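Hard water and the upstairs bathroom

5 min read

Vitville water comes out of the ground hard. My last test strip read 394 ppm as calcium carbonate, which is high enough that a kettle needs descaling every couple of weeks. I moved here from Casville in September, where the supply was soft, and had no habits for dealing with it.

Scale forms when dissolved bicarbonate breaks down and leaves calcium carbonate behind. Heat speeds this up, and so does evaporation. A film of water left on a flat surface will dry and deposit whatever it carried.

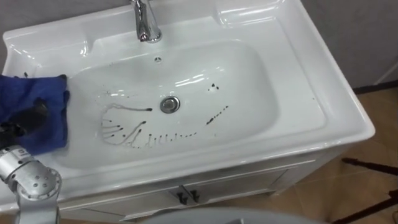
The vanity sink, with its wide rim and single-lever faucet.

Flow was my first measurement. I timed a one-gallon jug at the tub spout before and after soaking the aerator in white vinegar for 90 minutes. The fill time dropped from 54 seconds to 41. The screen had grit in it as well as scale, so I can't credit the vinegar with all of that.

For glazed surfaces I use 5 percent vinegar, straight from the bottle, then a rinse. I keep it off natural stone and never mix it with bleach.

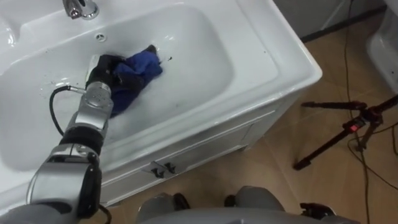

The longer fix is a softener. I priced a Wieser unit and a smaller one from Wostutex. Both use ion exchange and both need salt. The Wieser regenerates by metered volume — the Wostutex runs on a timer, which wastes salt in a house with uneven use. I will probably wait until the water heater is due for replacement and plumb both at once.

Recent posts
Reading a water meter at night
Anode rods, part 2
Notes on toilet fill valves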